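How to re-glue a wobbly dining chair

Quick write-up as I've now done this on 17 chairs (two sets, plus strays off the kerb) and keep getting asked. Covers ordinary wooden chairs with dowel joints. If yours is screwed and bolted flat pack, different job, see the page on bolts.

Time: an evening to take apart and clean, an evening to glue, then leave it alone. Start on a Tuesday and you can sit on it at the weekend.

What you need

Wood glue - ordinary white or yellow PVA. I use Killano, any will do.
Rubber mallet, or a hammer and a thick bit of scrap
Masking tape and a pencil
Vinegar, old toothbrush
Sandpaper, 120 and something finer
Spare dowel to match the old ones
Two sash clamps, or rope and a stick (see further down)
Damp rags, more than you think

Find the loose joint first

Turn the chair upside down on a table with a blanket under it. Hold one leg, push the next one away. Watch the joints, not the legs. The one that opens is your problem but its neighbours are usually on the way out too. Work round all of them.

If only one joint moves and it won't come apart by hand, don't force the rest. Leave the good joints. You'll do more damage than you fix.

Check for screws and nails before you hit anything. Somebody in the past has nearly always put a nail in. Look for filler, little dark circles, a dimple in the varnish. Nails have to come out. Pliers, and patience, and a slip of card under the jaws so you don't dent the leg.

Label everything

Don't skip. Tape on every part, pencil a letter on each side of the joint. A to A, B to B. Rails look the same and they are not the same. On my first Fellis set I put the side rails in swapped and the seat sat skew for a year.

Also take a photo on your phone of the whole chair standing up. You will want it.

Taking it apart

Tap, don't whack. Mallet close to the joint, a tap one side then the other, so the dowel comes out straight. If you lever it at an angle you'll snap the dowel or split the hole.

Stuck? Warm vinegar dribbled round the joint, wait 15 minutes, try again. Old animal glue lets go quite easily. Modern PVA is more stubborn, it goes rubbery and you have to keep at it. A hairdryer helps.

Snapped dowel left in the hole: saw it flush, mark the middle with a nail punch, drill it out. Start with a thin bit and step up. Stop just short of full size and pick the last bits out with a small chisel so the hole stays the hole.

Cleaning up

The boring part and the one that decides if the chair lasts. New glue doesn't stick to old glue. Get back to bare wood on the dowel and inside the hole. Toothbrush and vinegar, then scrape, then sandpaper wrapped round a pencil for the insides. Don't sand so much you make the fit sloppy. Wipe out the dust. Let it all dry overnight if you used vinegar.

Cutting new dowels

Buy fluted if you can. The grooves let the glue and air escape, otherwise the glue sits in the bottom like a cushion and the dowel won't go home. Plain dowel is fine, just run a saw edge down the side a few times to make your own grooves.

Measure both holes, add together, take off 2 mm. Cut, then round off the ends with a bit of sandpaper so they find the hole. Roundd ends make a big difference when you've got four joints going together at once and the glue's going off.
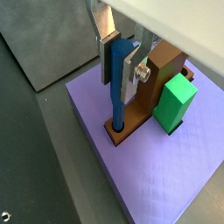
Peg in its hole near the corner of the base.

Test it dry. It should push in by hand with a firm shove. Needs hammering - too tight, sand it a touch. Drops in and rattles - too loose, get the next size up or wrap it in a thin wood shaving with glue both sides. Don't bulk it out with extra PVA, it's no good at filling gaps. It shrinks.

Dry run

Whole chair, no glue, clamps on. Every time. You find out now that the clamp is too short or the mallet's in the other room. Check it stands flat. Check your letters match.

Glueing up

Back legs and back rails first. Leave to set. Then front legs and front rail. Leave to set. Then join the two halves with the side rails. Doing it all in one go is possible but I've made a mess of it more than once.

Glue in the hole and a thin coat on the dowel. Spread it with a cocktail stick. Not a puddle. Push together, tap home, wipe the squeeze-out with a damp rag straight away, otherwise it shows as a pale patch under varnish or oil.

Clamps on, snug not brutal. If the joint's closed it's tight enough. Scrap wood or folded card between clamp and chair.

No clamps? Loop of rope round the legs, stick through the loop, twist it up like a tourniquet and tuck the stick behind a rail. Old trick, works well. Pad the corners with rag or the rope bites in.

Getting it square

Before the glue grabs, measure corner to corner across the seat frame, both ways. On a square frame the two should match. If the seat tapers to the back, they should still match. If one's longer, squeeze the long one.

Then stand it on something you know is flat. Kitchen worktop is usually better than a floor. Rocking? Put a weight on the seat and shift the legs till it stops. Leave the weight on.

Drying

Bottle says an hour. I leave it till the next night, longer in a cold shed. Don't let anyone try it out.

If it comes loose again

Usualy old glue left in the hole. Or a dowel too short. Or someone tips back on it. Corner blocks under the seat help a lot - triangle of wood, glue and a screw each way, drill first so it doesn't split.

Next page: re-webbing a drop-in seat, same Fellis chairs.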